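Open day safety checklist - Ona building, Room 103
Completed 26th June, before doors and again after the second group

Visit: open day, textile handling demonstration
Equipment: two hand-held gripper tools, used by demonstrators on clothing and trim
Room limit: 3 visitors at the table side at a time, rest behind the tape
Marks used: OK / Fix / N/A

ACCESS AND FLOOR

1. Main door opens fully, exit sign lit - OK

2. Route from the door to the demonstration area clear - Fix
Two folding chairs from the Plestov talk were stacked inside the door. Moved to the corridor before the first group. Please don't bring them back in at lunch.

3. Floor tape down and stuck at the corners - OK
Corner nearest the window lifted during the morning. Pressed down, new piece added over it.

4. Cables off the walking route - Fix
One charger lead was crossing the tape line. Rerouted along the wall and taped. Checked again after the second group and it had stayed put.

5. Fire extinguisher in place and in date - OK
Next service is in July. Facilities has it on their list.

POWER

6. Plugs and leads free of damage - OK

7. Extension blocks not chained together - Fix
The Darwish display was running off our block. They now have their own. This was on last year's sheet too.

8. Spare batteries stored in the lidded box, away from fabric - OK
Box was left open once. Label added to the lid.

GRIPPER TOOLS

9. Jaws open and close without sticking - OK

10. Fingertip pads secure, no lifting edges - OK
Tugged each one by hand. The spare set is still in the Penier case if one comes off.

11. Pivot screws tight - Fix
One took a quarter turn on tool 321. Other tool fine. Both should be checked before every session, and the tally card has no line for it yet.

12. Pinch warning given to each group before anyone holds a tool - OK
First group got it late, after two visitors had already picked a tool up. Second group got it at the tape. Do it at the tape from now on.

13. Children hold a tool only with a demonstrator beside them - OK

14. Tools put down on the side table between turns, jaws closed - Fix
They were being left on the bedding. Side table moved closer and that mostly solved it.

FABRIC AND WORK AREA

15. Garments checked for pins, needles and loose metal - OK
Pockets turned out as well. One safety pin removed from a skirt lining.

16. Lace and other open trim watched during handling - OK
Fingertips can catch in the small holes. Demonstrators should open the jaws all the way before lifting away, and not pull. Keep the lace pieces for demonstrators only, visitors get the plain cloth.

17. Blankets lie flat where people stand, no edges on the floor - Fix
One corner was hanging down on the visitor side. Tucked in.

18. Hair tied back, lanyards off or tucked in - OK
Visitor lanyards are long. Ask reception for the clip type.

19. Light good enough to see the jaw tips - OK
Strong glare on the floor in the afternoon. Blind half down is enough.

VISITORS

20. Sign-in sheet at the door, numbers kept to the room limit - OK

21. First aid kit in the room and stocked - Fix
Low on small bandages. Box of 300 in the main store, a handful brought over.

22. Any injuries or near misses - none reported

Open items: line for pivot screws on the tally card, clip lanyards, separate power for the Darwish display written into the room plan.

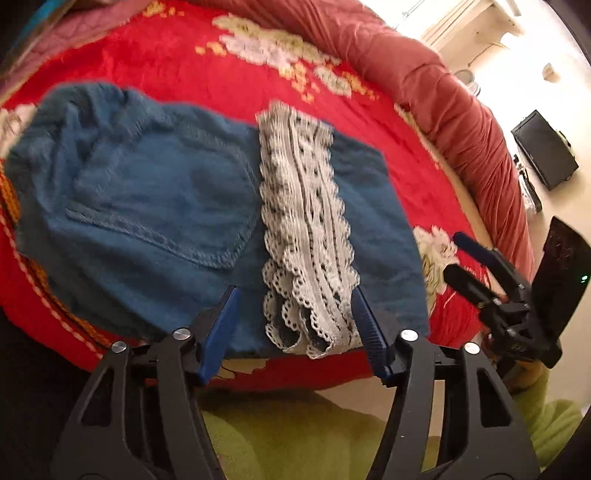

Item 16: lace on blue cloth, between the fingertip pads.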